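Werkstattbuch Renora, Eintrag März, 14:20

Tischplatte Platz 3, Nacharbeit Oberfläche. Die alte Ölschicht ist seit dem letzten Eintrag abgenommen, Schliff in Faserrichtung, Korn 120, dann 180. Staub mit der Bürste abgesaugt, danach mit leicht feuchtem Lappen abgewischt und über Nacht stehen lassen. Morgens stand die Faser an der vorderen Kante deutlich auf, dort noch einmal 180 von Hand.

Holzfeuchte nicht gemessen, Messgerät ist bei Effiong zur Kalibrierung. Nachtragen.

Verbrauch Hartöl (Provis, helle Sorte): 262 g im ersten Auftrag, 58 g im zweiten. Überstand nach 20 Minuten abgenommen. Der zweite Auftrag war an den Leimfugen fast unnötig, das Holz nahm kaum noch etwas auf. Beim nächsten Mal dort trocken mit dem Pad nachgehen – spart Material und vermeidet Glanzstellen.

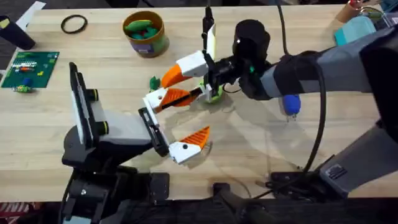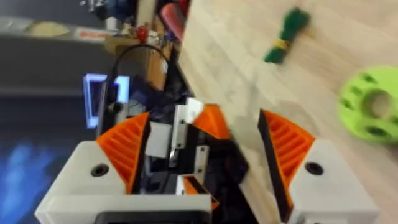 Platz 3, helle Holzplatte. Oben Gesamtansicht mit beiden Armen, unten Nahansicht der Greiferfinger.

Farbton bleibt hell, kein Vergilben gegenüber dem Musterbrett von Zestlow. Musterbrett liegt im Schrank links, zweites Fach, bitte dort lassen.

Ebenheit mit dem Haarlineal geprüft, längs und über beide Diagonalen. Längs in Ordnung. Auf einer Diagonale Lichtspalt nahe der Mitte, Fühlerlehre 0,15 mm geht knapp durch. Für die Nutzung unkritisch, bei der nächsten Prüfung an derselben Stelle messen.

Offen:
Kanten brechen, Radius 2 mm, hintere Kante fehlt noch.
Schrauben der Unterkonstruktion nachziehen.
Öllappen ausgebreitet trocknen, dann in den Metalleimer.
Inventarnummer 1084 neu aufkleben, altes Schild ist beim Schleifen abgegangen.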